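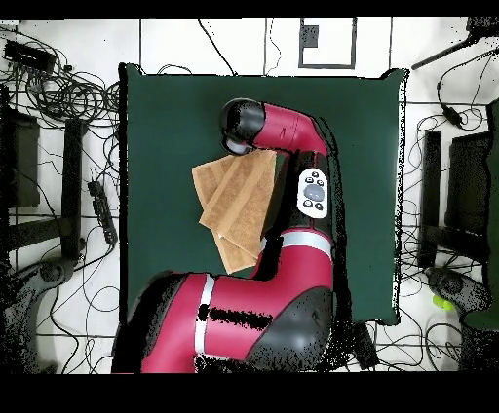

2022-10-12
Posted by the director, Elterico

Hello again to everyone at the Kargate fund! I promised you a proper update once we had a full assembly, and we do, so get comfortable.

The big thing first. We wrapped the main shoot in August, and the whole of Elterico now exists as one long, lumpy cut. It's too long and the middle sags, but I watched it straight through with my editor and neither of us reached for a phone (a first for me with one of my own assemblies). The ferry chapter plays much scarier than it read on the page, mostly thanks to the sound of the engine dropping out. I'd been ready to cut that chapter down to a couple of shots and now I'm fighting to keep all of it.

What didn't go so well: we lost the Usimitz lighthouse. The owners changed their minds late, and I had to rewrite the ending for the boathouse instead. I was in a foul mood over it for a week or so, and then I started to like the new version. The boathouse has a low ceiling, the actors had to stoop, and it made everyone look hunted. We still owe ourselves 4 pickup shots there, all of them hands and doors, no dialogue. 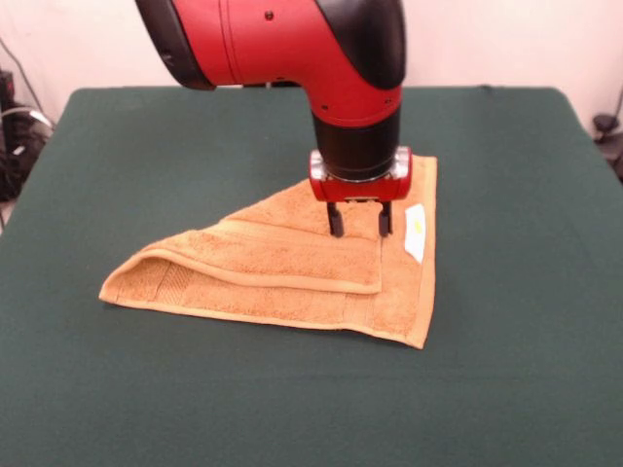 Color is where my head is at the moment. Thibodeaux, the finishing house, did a first test grade on the opening and it came back very blue — handsome, but it looked like every other ghost story of the last ten years. I want the family's house to feel lived in before it feels wrong. So I've asked them to try again with warm browns against deep green, along the lines of that caramel towel on the dark green felt, where the cloth almost glows and the green just sits there being heavy. If they can get the kitchen anywhere near that, the cold stuff in the second half will hit a lot harder. The second test is due back soon and I'll send it over with the private link.

Money, briefly. We're inside the post budget. The location change cost us an extra night of lodging, which came out of contingency, and I haven't touched the music line at all yet. The edit list stands at 363 shots, and 20 of those need effects work, nearly all of it simple cleanup. The mailing list has passed over 500 names, too, so there will be people to invite when we do a test screening.

Next up for me: take the sag out of the middle, get the pickups done before the weather turns on us, and lock picture so the composer can start. I'd love your notes on the assembly, the blunt ones especially. Please don't be kind about the dinner scene. I already know it runs long, and I'd like to hear where you got bored.

Contact the production office | © 2022 Elterico | Back to top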